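Sun 8 September — workshop notebook, Lindovside

Moisture in the cellar samples

I weighed the lime plaster samples again this morning. The Kofler mix lost 4 grams in one week, the Urkum mix lost 10. I expected the opposite, so I repeated the weighing on the other scale and got the same result.

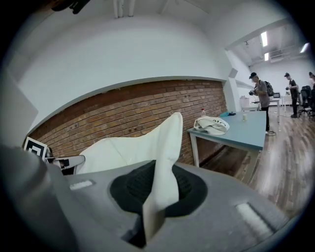
Humidity log

The logger showed 42 percent at night and 50 percent after lunch. Please do not move it closer to the door, the readings from last December are useless for this reason. The battery is new.

Still open:
Order more hydrated lime from Pameck — only the small bags, the big ones became hard.
Make two new samples with coarse sand.
Ask if we can keep the drying shelf until December.

I wrote the weights in pencil on the back of each sample. The ink from last time is not readable anymore.

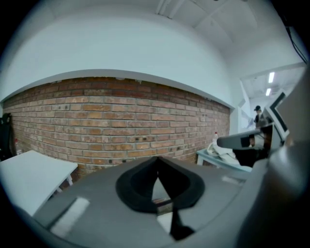

Workshop, Lindovside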